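Perstead Open Doors: a day of looking at other people's buildings

I go to Perstead every autumn for the open doors weekend and every autumn I come home with sore feet and a tote bag. The idea is that places normally shut to the likes of us unlock themselves for a few hours, and we walk about inside them saying "well, it's bigger than you'd think". The bag this year was mustard.

I began at the old waterworks, partly out of interest and mainly because it has the best car park. The pump hall is tiled in green and cream from floor to ceiling and smells of pennies. Our guide, Arwel Prosser, worked there until it closed and disapproves of nearly everything done to it since. The staircase has been painted the wrong black. The clock has been mended by someone who doesn't understand clocks. He took us down to the settling tanks, 80 steps by the sign at the top, and spoke for so long on the subject of silt that a small boy lay down on the floor. I enjoyed all of it, though I would have enjoyed it more with a chair.

Lunch was at Ifans, the bakery on the bridge, where the queue went out of the door and round the bins. Ifans had opened its ovens to visitors as well, which meant you could stand in a hot corridor and watch a man slide loaves about with a long paddle, then go back outside and queue to buy one. The cheese and leek pasty is still very good. It is also still the temperature of the sun, and I walked most of the way up Chapel Hill breathing through my mouth.

At the top of the hill is Sidska, which used to be a hosiery mill and now houses the sort of businesses that have one word for a name and a bowl of apples at reception. You need a timed ticket for this one. Mine was for twenty past two and I was let in at ten to three, by which point those of us in the line knew a good deal about each other's knees.

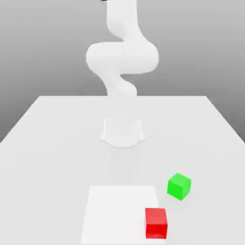

A computer-rendered white arm on a white table.

The mill itself is the reason to go. They have kept the iron columns, and the floorboards still have dark patches in rows where the knitting frames dripped oil for a century. You can walk the full length of the top floor, 100 paces if you have my legs, with north light coming in all the way down one side. At the far end is a door to nowhere, three storeys up, where the bales used to be hauled in. It has a bar across it and a notice telling you not to lean on the bar. Two people were leaning on the bar.

I had a nice talk there with a woman whose grandmother had been a mender in that very room. She said the old lady could tell you which machine had made a stocking by the fault in it, and that she never once wore stockings she hadn't checked herself. The official leaflet gives the mill's founder four paragraphs and the menders half a sentence, so I'm putting that in.

My last stop was the Pliton, the little picture house behind the market, which has 200 seats and, as far as I could judge, one working radiator. You get to go up into the projection box, four at a time, by a ladder that the booklet calls "a short climb". The ceiling has plaster seashells all over it. Several have come down over the years and been put back at slightly different angles, and once you've noticed you can't follow anything else. They ran a reel of old local adverts for us, including one for a carpet shop which I remember, and whose carpets I also remember, sadly.

I missed the signal box, the synagogue and the bell ringers, all of which closed at four. The booklet says four on the back cover and five on page six – I had read page six.

A few notes if you're thinking of going next year. Book Sidska early, in September if you can, as the tickets go quickly. The shuttle bus is free but takes the long way round by the hospital. Bring coins for the waterworks tea, which is served in a proper cup and costs less than the biscuit.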